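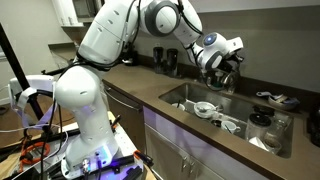
How should I wash drinking glasses in a stainless steel sink without chipping them?
Put a folded dish towel or a rubber mat in the bottom of the sink first. Wash glasses before anything else, one at a time, and keep pots and silverware out of the sink until the glasses are on the rack. Most chips come from a rim touching the faucet or another glass.

Does Flomside supply a sink mat?
One is kept under the sink in every Flomside apartment. If yours is missing or torn, write to Wiebke Stüber at the rental office and a new one will be left at your door.

What can I use on the solid surface countertop?
Warm water, dish soap and a soft cloth. Wipe along the joint at the wall as well, where crumbs collect. Bleach, oven cleaner and steel wool are not allowed on the counters.

Can I put a hot pan on the counter?
No. Use a trivet, even for a few minutes. Heat can leave a pale mark that has to be sanded out, and we bill tenants for that work.

The sink has brown spots. Is it rusting?
Usually not. The spots tend to come from a can or an iron pan left standing in water. Rub them with baking soda on a damp sponge, following the grain of the steel, then rinse and dry. If they come back within a week, report them.

Why are my glasses cloudy?
Try soaking one in white vinegar for 5 minutes. If it comes out clear, the cloudiness was lime, and the rest can be treated the same way. If it stays cloudy, the surface is etched — nothing will bring it back.

What happens if I break a glass?
Glasses from the apartment inventory can be replaced at the office. There is no charge for up to 5 a year. Please wrap broken pieces in newspaper before they go in the trash.

The sink drains slowly. Who do I call?
Clean the strainer and run hot water first. If that doesn't help, call extension 3110 and ask for Pascal Hinrichs. He does not make kitchen visits on Sunday unless water is coming out onto the floor. Do not use chemical drain openers.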